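Dokier Student Robotics Club – Frequently Asked Questions

Who can join?
Any student enrolled at Macaraeg, in any major. You do not need to have taken a programming class. Most new members learn what they need during their first month.

When do new members start?
There are 2 intakes, one at the start of fall term and one in April. If you miss an intake, put your name on the list and you will get an email before the next one.

What is the Gondalero project?
Gondalero is the club's main project this year. Members use hand-held grippers to record everyday household tasks in furnished rooms, and the recordings are used to train a robot arm. The arm is entered in the spring competition under the same name.

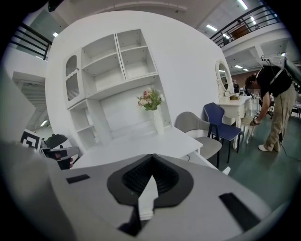
Posted by Arnel Espiritu, club coordinator | Last updated 21 Sep 2025

What happens in a recording session?
You get a task card, a gripper and an area to work in. The areas are set up like parts of a home, with desks, chairs, a vanity table and shelves. You do the task at a normal pace, reset the objects, and do it again. A session has about 30 takes, with a break halfway.

Do I have to wear the backpack?
Only if your task card calls for it. Tell the session lead if the straps bother you – they can be adjusted, or you can switch to a task that does not need it.

What should I wear?
Closed shoes and clothes you can bend and reach in. Tie back long hair. Leave loose bracelets at home.

Can I move the furniture?
Chairs and stools, yes, if the card says so. Leave the marker stands where they are. If you bump one, stop and tell the session lead before the next take.

I would rather write code. Is that possible?
Yes, after you have done 3 recording sessions. The software group works in Python and reviews the takes each week, and it helps to know how the takes were made.

Is there a fee?
No. The club pays for equipment and for competition entry. Travel to the competition is paid by the members who go.

Can I get course credit?
Sometimes. Ask your advisor before the term starts. The club can sign off on hours but does not assign grades.

Where do I sign up?
At the front desk in the Derkusano building, or at any open session. Bring your student ID.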